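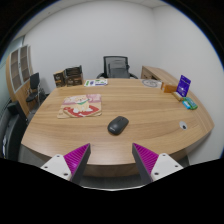 Ergonomic mouse

An ergonomic mouse is a computer pointing device sold on the claim that its shape is easier on the hand, wrist or forearm than that of an ordinary mouse. The term has no fixed meaning. It has been applied to upright "handshake" models, to trackballs, to mice with a slight bulge under the thumb, and to mice that differ from their plain neighbors mainly in price. No general rule stops a maker from printing the word on a box.

Background

The first computer mice were boxy, and comfort was not a large part of their design. As office work moved onto screens, complaints of sore wrists and stiff forearms grew, and a market grew with them. Makers began to offer curved bodies, and by the 2000s most mice had some kind of arch for the palm. Whether the arch was there for health, for looks or to hide the batteries is rarely clear from the sales material.

Types

Vertical mice turn the hand so that the thumb points up. The usual argument is that the palm-down position twists the two bones of the forearm and that an upright grip undoes some of the twist. This much is plain anatomy. The further step, that undoing the twist prevents injury, is often stated as if it followed.

Trackballs stay in one place while the fingers or thumb roll a ball. They cut down on arm movement but ask more of the digits, and some users report swapping a sore wrist for a sore thumb.

Contoured mice keep the flat posture and change the shell. The gentler ones are hard to tell apart from standard mice. Left-handed versions are less common than right-handed ones, an odd gap for products said to be built around the body of the person using them.

Claims and evidence

Three different claims tend to be run together. The first is that a given mouse changes the angle of the wrist or forearm. This can be measured and is often true. The second is that it feels better, which depends on the user, the size of the hand, and what the user was told beforehand. The third is that it prevents or treats a disorder such as carpal tunnel syndrome. Support for the third is much weaker than for the first, and advertising tends to slide from one to the other in the space of a sentence.

Trials in this field are hard to run well. A person cannot be kept from knowing which mouse is in the hand, so blinding is close to impossible. People who volunteer are often already in pain, and pain of this sort frequently eases by itself. A short study may catch the novelty of a new device and little else.

The Fernbridge trial is a fair example of the problem. It followed 23 office workers who used a vertical mouse made by Celach, and most of them said they preferred it by the end. The group had no comparison arm. Its members had also been given new chairs in the same month, a detail mentioned only in the notes. Celach's packaging later described the device as "workplace tested," and in a narrow sense it was.

Mayu Minami, reviewing the Fernbridge results and a similar set from Verkasdale, argued that both showed a preference and neither showed a health effect. She also pointed out that the Verkasdale workers clicked more slowly on the new device for the first 2 weeks, so that they may simply have been doing less. Supporters replied that slower work might itself be a benefit - possibly so, but a reminder to take breaks costs nothing.

Sensitivity and speed

Sensitivity settings are sometimes presented as an ergonomic feature. A mouse set to 1000 counts per inch needs twice the hand travel of one set to 2000 for the same pointer movement, if the software settings are left alone. Less travel sounds restful, but a very quick pointer can make small targets harder to hit and lead to a tighter grip. Cheung, a maker of low-cost models, has sold a high-sensitivity mouse as "low strain" without saying what strain was compared with what.

Other factors

Desk height, forearm support, the distance of the mouse from the keyboard and the number of hours worked all affect comfort. Several of these can be changed for free. Product pages seldom dwell on them.

See also

Computer keyboard
Repetitive strain injury
Trackball
Wrist rest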